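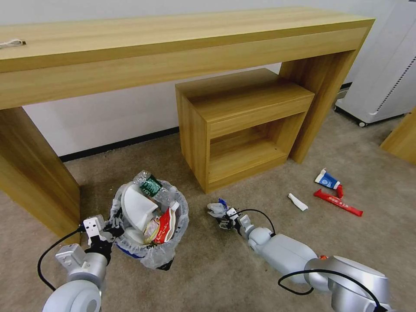
Wooden table and low shelf unit, white wall behind.

Anchoring at Clullton: worth the detour?

tidewrack, 17 May 2022
Heading down the coast in July on a 32-foot sloop. The Divby guide calls Clullton Bay "sheltered in all conditions." I have met guidebooks before. Anyone stayed there?

saltbiscuit
Sheltered from what, is the question. The bay opens north and the wind comes from the north. We spent three nights there doing an impression of a washing machine. Bottom is good sand though, and we never dragged.

mopey_gull
Disagree with biscuit. Tuck in behind Kairys Point, 300 yards off the beach, and it's flat. You were probably in the middle with the jet skis.

saltbiscuit
I was behind the point. So were the jet skis.
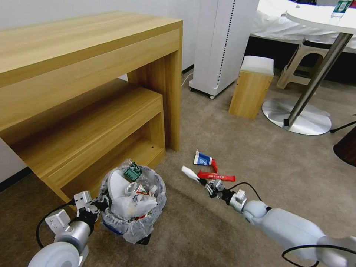
mopey_gull
Then you had a bad week. I've been in there four times and slept like a log every time. The RV crowd on the beach is friendly and someone always has ice. Take bug spray.

halfhitch
Town has grown to 3000 people and all of them own a leaf blower. Fuel dock is shut, so you lug jerry cans 200 yards up a ramp built for goats. The store takes cash when it's open. Tenovance, eight miles south, has a dock, a laundromat and a better taco.

mopey_gull
The taco is not better.

halfhitch
The taco is better and they give you two limes.

tidewrack
So: rolly or flat, friendly or loud, tacos in dispute. I'll plan one night at Clullton and keep Tenovance in my pocket. Is the mooring fee still 284 pesos?

saltbiscuit
If the guy in the skiff finds you. He found us at 6 a.m.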